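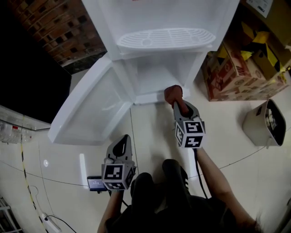 Mini refrigerator with the door open and the lower compartment empty. Two hand-held grippers in use.

Gripper faults at the refrigerator: jaw catches the front lip

Fault: during a reach into the lower compartment, a jaw tip hooks under the front lip. The operator pulls back and the whole cabinet moves. On Thursday ours slid far enough to pinch a cable against the tile.

1. Release the trigger fully before pulling back. Never pull with the jaws closed on the lip.
2. Approach from above the lip, then lower.
3. Unplug the refrigerator before freeing a trapped cable. Replace any cable with a crushed jacket.
4. Route gripper cables behind the forearm, with 7 inches of slack at the wrist.
5. Check the finger screws after every 60 reaches. A loose finger shifts under load and drops what it holds.
6. If a marker cube has been knocked, recalibrate. Paora Mahuika lost 2 hours of recordings to a cube that had turned on its mount.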